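Workshop tips from the club room

I've been helping with our after-school robotics club for a while now, and people keep asking me how we keep the place from turning into a heap of cables and dead batteries. Well, some days it is a heap! But these are the things that work for us, and most of them would do fine in your own garage.

Label both ends of every cable. Masking tape and a marker, that's it. Leandro Ocampo bought a fancy label maker and we've used it maybe twice (the labels peel).

Loop long cables in a figure eight and close them with a strip of hook-and-loop tape. Wrapping them around your elbow puts a twist in, and then they fight you forever.

Print your square markers matte. We did our first batch on glossy paper and the ceiling lights washed them right out. Spray glue holds them flat, and you smooth from the middle outward with an old library card.

For fingertips that slip, rough up the rubber with 80 grit sandpaper, then wipe with rubbing alcohol. I was so pleased when this worked on the Grutow project, because we'd been dropping the same paper cup all afternoon.

Practice on cheap stuff first. Cups, fake flowers, little boxes, anything from the dollar bin. Kosmas Antoniadis lent us his grandmother's sugar bowl once and I aged ten years.

Clothes: closed shoes, and tuck in anything that dangles. If you're wearing a harness, set the straps before you pick up the grippers, or a friend has to do it for you while you stand there like a toddler in a snowsuit.

Charge everything the night before. Our kit list has 11 things on it that need charging and I still forget one.

Screws go in a muffin tin, one size per cup. When the Skuraden team came over in January they laughed at the tin, and then they asked where I got it!
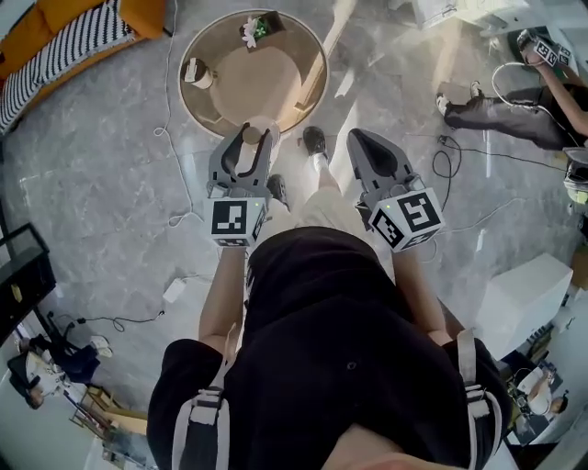 Oh, and keep a damp rag by the door for marker ink on your fingers. It gets on the light switches otherwise, and dish soap takes it off if you catch it the same day.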